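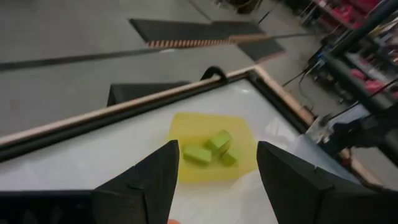
Why Can You See Through Some Plastic?

By Weronika Sobczak
Reading time: 7 minutes, more if you do the experiment

Hello, young readers! Today we will talk about plastic things and light. You need only your eyes, a lamp or a window, and a few small things from your toy box.

Look first at the three green blocks and at the yellow thing they are lying on. The blocks are a bright lime green, and their edges are soft. The yellow is different. It is pale like a lemon, and a little of the white table shows through it. Both are coloured, but does light travel through them in the same way?

Three useful words

Transparent means that light goes through almost straight, so you can see clearly what is on the other side. A clean window is transparent. So is water in a glass.

Translucent means that some light goes through, but on the way it is mixed up or partly stopped. You can see that something is behind, but it is pale or not sharp. Baking paper is translucent, and so are many bathroom windows.

Opaque (we say it "oh-PAKE") means that light does not go through. A wooden door is opaque. Your hand is nearly opaque, but try to hold a small torch behind your fingers in a dark room. They will shine red! So even a hand lets a little light pass.

What happens inside the plastic?

Imagine that you are a tiny piece of light and you want to run across a playground. If the playground is empty, you run straight to the other side. This is like a transparent material.

Now imagine that there are children standing here and there. You bump into one, you turn, you bump into another. Finally you come out, but at a different place than you planned. Your friends come out at different places too. This is like a translucent material. The light arrives, but the picture it was carrying is mixed up.

Now the playground is completely full, and many of the children want to catch you. You cannot reach the other side. Some of your friends turn round and come back out at the gate where they entered, and the others are caught inside. This is an opaque material. The light that comes back out is what lets us see its colour.

In real plastic there are no children, of course. There are very small grains of colour, called pigment. When the factory puts in only a little colour, the plastic can stay see-through. When it puts in a lot of pigment, the plastic becomes opaque. How thick the plastic is matters also. A thin sheet can be translucent, and a thick piece of the same plastic can be opaque.

Where does the colour come from?

White light from the sun is a mixture of all the colours of the rainbow. Green plastic takes in most of these colours and sends back mainly green. The green goes to your eye, and you say "green block".

Yellow plastic takes in mainly the blue part of the light. What is left looks yellow to us. If the plastic is translucent, this happens also to the light that goes through it. It passes down to the table, touches the white surface and comes back up again. So white things under yellow plastic look a bit yellow.

Why do some tables shine?

Go back to the white table for a moment. Towards the right side you can find soft bright places on it. The surface is glossy, and this means very smooth. When light falls on a smooth surface, much of it jumps off in one direction, like a ball from a flat wall. On a rough surface the light jumps off in all directions, and you do not see such bright places.

Try it at home

You will need:
a sheet of white paper
a pencil
a clear plastic folder, a piece of baking paper and a toy block
a lamp or a bright window

Step 1. Draw a big star on the white paper.
Step 2. Put the clear folder on the star. Can you see all its points?
Step 3. Take the folder away and put the baking paper there. Lift it slowly, first a little, then higher. Watch what happens to the star.
Step 4. Put the block on the star. Look from above, then from the side.
Step 5. Hold each thing up in front of the lamp. Which one lets the most light come to you? Do not look straight at the sun, and ask an adult if the lamp is hot.

In step 3 the star is easy to see when the baking paper touches it, but it becomes foggy when you lift the paper. The mixed-up light has more space to spread.

A question to think about

If you fold the baking paper again and again, at which fold does it stop being translucent? Write down your guess before you begin folding.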